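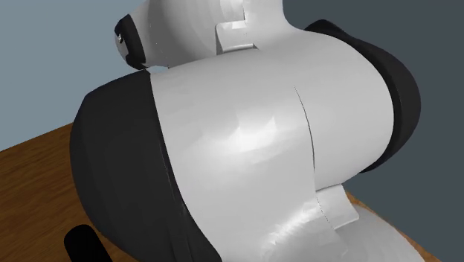 2 min read

By Tegan Costigan
2024-02-07

14 shares · 7 comments

Joscha Haberkorn is eating toast when he picks up. He apologises, keeps eating. It's patch week on Horedlow, the mobile town builder he's been making with a small team at Rolletitz, and he was up late with the river.

"The river floods now," he says. "It was only meant to flood a bit."

If you haven't played it, Horedlow gives you a muddy valley, one ferry and very little cash. You lay lanes, put up mills, keep people fed. No timers to pay your way past. Costs a few quid once and then it leaves you alone. Haberkorn used to work on free games and doesn't much want to talk about that. "I learned a lot. I learned where to put a shop button."

The first version had 75 buildings. There are 172 now, and he reckons a fair few could go. "Two kinds of bakery. Why? I drew one, I liked it, then I drew the other one." Players on the forum have strong views on the bakeries. One thread has 3,191 replies and he's read most of it, mainly on trains.

The big change this time is Brestach, a second map up in the hills. Steep ground, poor soil, snow that shuts the top road for half the year. I lost my first town there in ten minutes. He laughs at that for longer than I'd like.

"You built by the quarry? Everyone builds by the quarry. Go lower down, get the sheep going, then worry about stone."

What about the ferry, I ask. People have been moaning about the ferry since launch — it waits for a full load, so your market sits empty all morning. Fixed, he says. Mostly. You can set it to leave at a given hour, though the option is tucked away in the dock menu and he admits thats a daft place for it.

Saves from the old version will carry over, but bridges may need rebuilding. He'd back up first.

There's a rival of sorts in Baumgart, which came out last spring and looks a good deal prettier. Has he played it? "Too much. Their roads are lovely. I was sick about the roads." He's redone his own twice since.

A desktop version is planned for April, with with mouse controls and a bigger map view. Same save files, he hopes. No sandbox mode yet, he keeps getting asked. "I'd like to sleep first, then sandbox."

Then the phone goes again at his end, somebody about the river, and he has to run.

Last updated: 16:40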